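3.2 The shared microwave

Of all the appliances in our study, the countertop microwave was the one people had the most to say about. We collected 2,876 short diary entries from shared kitchens, and 117 of them deal with nothing but the door. That surprised and delighted us! A microwave door is a small thing, yet it decides where the mug goes, which side of the counter stays clear and who has to step back when lunch is ready.

Yao's earlier coding sheet treated "opening" as a single act. Waweru split it into reaching, releasing, swinging and clearing, and the entries suddenly made much more sense. Left-handed cooks wrote a good deal about swinging. People with small counters wrote about clearing, often with real feeling (one called her kettle "a permanent refugee"). We also asked each household what they look at first once the door is open, and the turntable won easily.

Figure 4 gives the layout terms used in the rest of this section: cavity, turntable, latch hooks, control panel, window.
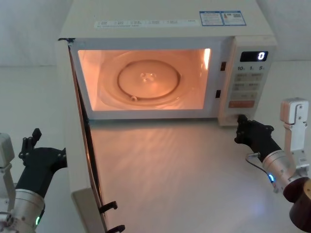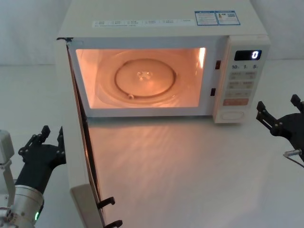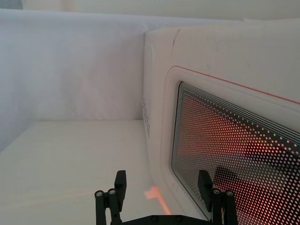
Figure 4. The white countertop microwave. First and second views: door fully open, turntable in place. Third view: front-left corner, with side vents and window screen.

The turntable entries are a joy to read. Many households take the plate out to wash it and then spend a while hunting for the spot where it settles back onto the hub. Several described turning it a little at a time and listening for the click. We coded these under "seating," a term that returns in Section 4, where the same habit shows up with blender jars and salad spinners.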